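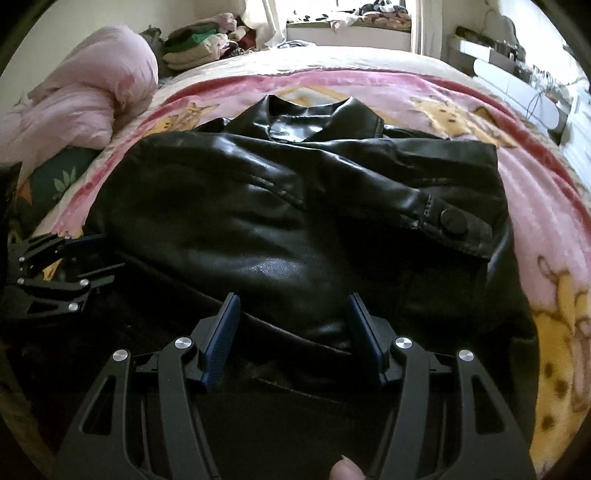
4. Curtailment at the Zeretti and Zillari wind farms

Home Articles Issues Authors Contact
Search this journal Go

Fig. 4. Black jacket laid front side up on a bed, one sleeve across the chest.

4.1 Grid connection and dispatch rules

The two wind farms considered in this section, Zeretti and Zillari, feed into the same substation at Pai and share its outgoing line. The line was built before either farm was planned. Its rating was set by the demand of the towns it served, with a margin for growth, and the connection agreements signed later treat that rating as a fixed limit on the combined output of both sites. When the forecast output exceeds the limit, the system operator instructs one or both farms to reduce generation.

The order in which the farms are reduced depends on the date of connection. Zeretti was connected first and holds what the agreement calls a firm right up to its contracted capacity. Zillari holds a non-firm right and is reduced before Zeretti in all cases where the cause is the rating of the Pai line. Where the cause lies elsewhere on the network, the reduction is shared in proportion to available output. The distinction matters for the accounts of both owners, as only reductions of the second type are compensated.

In practice the operator's instruction does not always state the cause. The control room log uses a short code for line limits and another for all remaining reasons, and the second code covers voltage problems, outages at neighbouring substations and low demand across the region. We have kept the operator's codes as they stand. No attempt was made to split the second group further, and the results below should be read with this in mind.

4.2 Data

The log was supplied by the operator as a set of monthly files. Each entry gives the start and end of an instruction, the site, the target output and the code. Turbine availability and wind speed at hub height were supplied separately by the owners. The three sources were matched on time after correcting the owners' records, which are kept in local time and change with the clocks, whereas the log is not adjusted.

A small share of the entries overlap. This happens when a second instruction is issued before the first has been withdrawn, usually to lower the target further. For overlapping entries the lower target was used for the period in common. Entries with a missing end time were closed at the start of the next instruction for the same site, unless turbine output had by then returned to the level expected from the wind speed, in which case the return was taken as the end. The version of the log used here is the one issued on Mar 29, 2023, which replaced an earlier file with errors in the site column.

Lost energy was estimated from the power curve of each turbine type, adjusted for availability. The method is likely to overstate losses at Zillari when the wind blows along the ridge, as turbines at the far end then stand in the wake of the others. A correction based on uncurtailed periods with the same wind direction was applied. It reduces the estimate slightly and does not change the ranking of the months.

4.3 Results

Over the study period Zillari was under instruction for 777 hours. The greater part of this time falls in the winter months and carries the code for line limits, as would be expected from the priority rule. The instructions tend to be long and shallow: the target is set a little below the available output and held overnight, when demand in the towns is low and little of the output is used on the near side of the Pai line.

Zeretti shows a different pattern. It was under instruction for over 215 hours, almost all of them carrying the second code. These instructions are short, and in many cases the target is zero. They cluster in July, when planned work on the wider network is at its height and lines are taken out of service in turn. Wind speeds are low in that month, so that the energy lost for each hour under instruction is well below the winter figure for Zillari.

It follows that hours alone are a poor guide to the cost of curtailment. Payments to Zeretti under the compensation clause are made by the hour, at a rate set in the connection agreement, and take no account of wind speed. Zillari receives nothing for the larger part of its losses. The present terms therefore pay for the reductions that waste the least energy and leave the others with the owner. Whether this was intended when the agreements were drafted cannot be established from the documents available to us.

4.4 Effect of the Purero storage scheme

The Purero scheme is a battery installation proposed for land beside the Pai substation. It would charge when the line is at its limit and discharge when there is room. To estimate its effect, the matched data were run through a simple dispatch model in which the battery takes any output above the limit until full and releases it at the first opportunity. Losses in charging and discharging were included, but ageing of the cells was not.

The model removes most of the short line-limit events and a modest part of the long ones. During long events the battery fills within the first part of the night and stands idle until the wind drops or morning demand rises. A larger battery lengthens the first part, but the gain falls away quickly with size, as the additional capacity is used only during the windiest spells. Reductions carrying the second code are not affected in the model, though a battery able to support local voltage might avoid a few of them.

The result is sensitive to the rule for discharge. If the owner of the scheme is free to hold energy for the evening price peak, the battery is more often full when the next line-limit event begins, and the benefit to Zillari is smaller. The draft agreement for Purero leaves this point open. Section 5 examines the contract terms under which the two aims could be combined, using the prices paid at Pai during the same period.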